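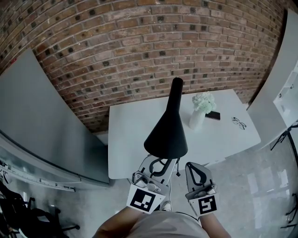 Vignesh Kamath wrote to me after the last edition and asked why a book on looking after grippers waits until chapter three to talk about the fingers, when the fingers are the first thing to go bad. Fair point! So I moved them up, and this is now the chapter he wanted.

Chapter 2
Fingers, Rollers and Markers: Setting Up a Hand-Held Gripper

I learned this stuff on the Belter, a hand-held pair of fingers we built at Jirkance, and I learned it mostly by doing it wrong. You hold one finger in each hand, you pick things up, and the recording gets used later to teach an arm the same job. No motors, no cabinet, no emergency stop. It looks like there's nothing to maintain (that's what I thought, anyway), and for the first couple of weeks I maintained exactly that.

Then one December morning every lamp we picked up started to roll in the grip. A lamp is a mean test piece. The stem is thin, the shade is wide, the weight is all at one end, and the cord hangs down wherever it likes and gets between the jaws. With good fingers you can hold one upright over a table all day. With tired fingers it leans, you squeeze harder to stop it, and the harder squeeze bends the finger a little more. I blamed the lamp. I blamed my wrists! It was the rubber.

So let's start there. The inner side of a finger is the part that touches things, and it picks up dust, skin oil and whatever was on the last object. Wipe it before every session with a damp lint-free cloth and let it dry. Run your thumb along each curve while you're at it. You're feeling for a shiny patch or a spot where the rubber has begun to lift from the plastic. A shiny patch can usually be cleaned. A lifted edge can't, so don't try to glue it in place with the finger still mounted. I've done that, and I glued the roller too.

Next, the clamp blocks. Loosen the screws a half turn, seat the finger all the way down, and tighten the screws a bit at a time, going back and forth between them. If you run one screw all the way home first, the finger sits at a slant and the two sides meet at the tip before they meet in the middle. Close them gently on a strip of paper and pull. The paper should drag evenly along the whole contact area. If it swivels, start over. Spin the roller with a fingertip as well, and if it feels gritty, clean it before you do anything else.

Now the markers, which people skip. Each finger has its own pattern, and the software works out where the finger is from that square and nothing else. A marker that's scratched, curled at a corner or shiny with finger grease will still be read some of the time, and "some of the time" is the worst fault you can have. At Esow, Solange Dhillon and I once went through 116 recordings looking for a software bug, and 80 of them had the same jump in the left finger. One corner of the marker had come unstuck. We replaced it and lost the afternoon anyway.

Two habits would have saved us. Keep your thumbs off the squares, even when you're only carrying the fingers across the room. And after you swap a finger, check that left is still on the left. The parts are close enough in shape that you can mix them up, and the grip will feel perfectly fine while the data comes out mirrored.

Before you go on to Section 2.1, get your own pair out and lay them on a clean cloth with the rubber facing up. You'll need the small hex key from the Chala kit, a strip of ordinary printer paper and a light, awkward object with a cord on it. We'll take off the left finger first.

Last updated: 2025-03-30

Contact | Copyright Jirkance | Back to top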